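The Vakberg Machine

My aunt left me 600 dollars and a note that said "not for rent," so obviously I decided to buy a computer.

I should explain that I had been doing all my work on a laptop with a missing F key. You could still type an F if you pressed the little rubber nub underneath, and I had gotten pretty quick at it, but I write grant letters for a living and there are a lot of Fs in "funding for families." By April my finger had a callus.

There was one computer shop left in Costdale, between the dry cleaner and a place that sold only lamps. The man behind the counter had a name tag that said BOONMEE T. and he was eating soup out of a thermos lid.

"What do you want it for?" he asked.

"Letters," I said. "Email. I watch cooking shows."

"Games?"

I said no. Then, because he looked a little let down, I said maybe. I don't know why I do this. I once told a dentist I was thinking of taking up the trumpet.

Well, that "maybe" was all he needed. He put down the soup and walked me to the back shelf, where there was a tower the size of a carry-on suitcase with VAKBERG printed down the side. It had lights in it. It had a window so you could look at the lights. The price on the card was $1,935.

"I have 600," I said.

"Then you don't want this," said Boonmee, but he patted it, and he let me look at it for a while.

I went home and called Azra, who is the only person I know who has ever opened a computer on purpose. She laughed at me for a good long time. Then she asked what my aunt would have bought, and I had to think about that. 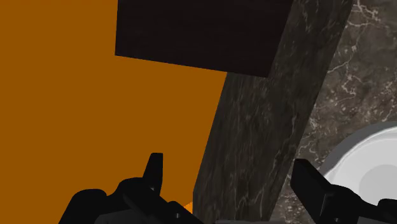 My aunt Babe (Barbara Babić on her mail, Babe to everyone else) never bought the big one of anything. She had a small car, a small dog, and a coffee pot that made two cups. But she was also the woman who drove to Drurby in a snowstorm to play one hand of cards with a man she'd met at a bus stop, so it was hard to say.

"She'd have bought the cheap one and blown the rest," I told Azra.

"So go do that," said Azra. "And get one with a real drive in it. If he tries to sell you a spinning one, call me back."

I went in again the next morning. Boonmee had the same thermos but it was noodles this time. I told him letters, email, cooking shows, and no games at all, and I said it like I was under oath. He went under the counter and came up with a plain little box, used, a couple of years old, for $300.

"Real drive?" I said.

"Real drive," he said, and wrote it on the receipt for me. "And you need a keyboard, right?"

I bought the nicest keyboard in the store. It cost $179, which is a crazy amount for a keyboard, and it sounded like somebody dropping pebbles in a jar. I sat right there on his stool and typed a whole line of Fs on it. Boonmee said most people try the space bar first.

That left me enough for a tank of gas and a decent lunch, with a little over. I put the box on the passenger seat and buckled it in — I'm not ashamed of that — and I sat in the parking lot trying to decide. There were letters due. There was a whole stack of them.

Drurby is two hours away if you don't stop. I figured I could ask at the bus station whether anyone there still played cards.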